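My desk and its other tenant

The arm moved in during May, and my desk hasn't been the same since. I'd been wanting a robot at home for years, the way other people want a boat, and once I had one bolted down I found out that owning it is the easy part. Getting it to do a chore next to a keyboard and a mouse is the hobby.

The chore I picked was small: take a little box off the desk mat, carry it over, set it down. If you've ever tried to get a machine to do that, you know why I'm still at it.
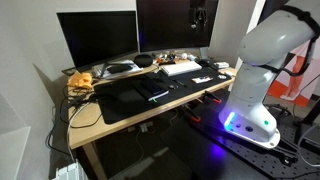
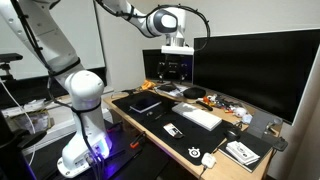

The box I practice on once held key ring holders, a two-pack. 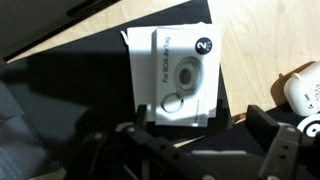
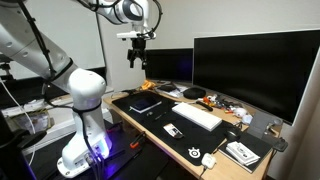
Adelino Neves thinks I've got the whole project backward. His view, delivered over the phone while I was looking for a hex key, is that you should clear the desk completely, tape a square on it, get the arm working inside the square, and only then let the mess back in one item at a time. "You're debugging your robot and your housekeeping at once," is how he put it, and then he told me to throw out my first 479 practice runs and start clean.

I didn't throw them out! But I did go back through them (it took two evenings and most of a bag of pretzels) and I have to admit a fair number were junk. In some of them I'd bumped the desk. In one long stretch the gripper was closing a hair early every single time, and I'd been blaming the camera. So Adelino gets half a point. The other half I'm keeping, because my desk is never going to be a taped square, and I'd like a robot that can live with me as I am.

Let me back up to the build itself, which went in three stages and one sulk.

Stage one was the mount. I'd planned on clamping the arm straight to the desk, and a guy at Marchand, the hardware place near me, talked me out of it in under a minute. A desk flexes. You don't notice it when you type, but swing a heavy arm from one side to the other and everything shivers. So the base went on a black breadboard with a grid of holes in it, and the breadboard sits at the end of the desk. I love that board. You can bolt anything to it, change your mind, and bolt it somewhere else, and I've changed my mind plenty.

Stage two was cables. Oh, the cables! They run down the outside of the arm under black straps, and the trick is leaving enough slack at the wrist for it to turn all the way without leaving so much that a loop snags on something. My first try was too tight and the wrist stopped dead halfway through a turn. My second was so loose it swept a pen onto the floor. I redo the straps whenever I'm avoiding harder work, so they get a lot of attention.

Stage three was software, and that's where the sulk comes in. I started with a package called Condix, which has a gorgeous manual and hated my laptop. I gave it a couple of weeks, got grumpy, and didn't touch the robot for a good long while. Then I switched to Givier, which is plainer and has the worst icons you've ever seen, and had the arm moving the same night. I set it slow. Very slow. My wife came in to ask if it was broken.

The view from the wrist camera is my favorite part of all this, by the way. Everything looks huge from down there. A box you could lose in a coat pocket fills the middle of the picture, with a finger coming up on either side, and you start to see how little the robot has to go on when a shadow falls across a black mat.

My goal now is 1,000 clean pickups, with the keyboard and the rest of my stuff left where I'd leave it anyway. Then I'm hauling the arm to the open night at Winport, the shared shop across town, where they have a big flat bench and better coffee than mine. Adelino says he'll bring the tape.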